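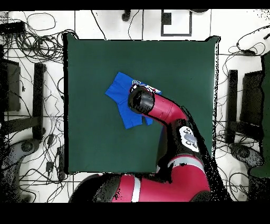
Skoltville clothing swap moves to Tang Hall

The Skoltville clothing swap will move to Tang Hall in September, after outgrowing its old room at the library. Organiser Samran Boonyarit said 3609 items changed hands last year, most of them children's clothes.

Doors open at 9 am. Each family can bring up to 2000 grams of clean clothing and take home the same weight. Coats and shoes will have their own tables this time – last year they were mixed in with everything else.

Entry is a gold coin. Anything left over at the end of the day goes to the Cladia op shop, which is also taking blankets. Brunello Melis is looking after table bookings, and forms are at the library front desk.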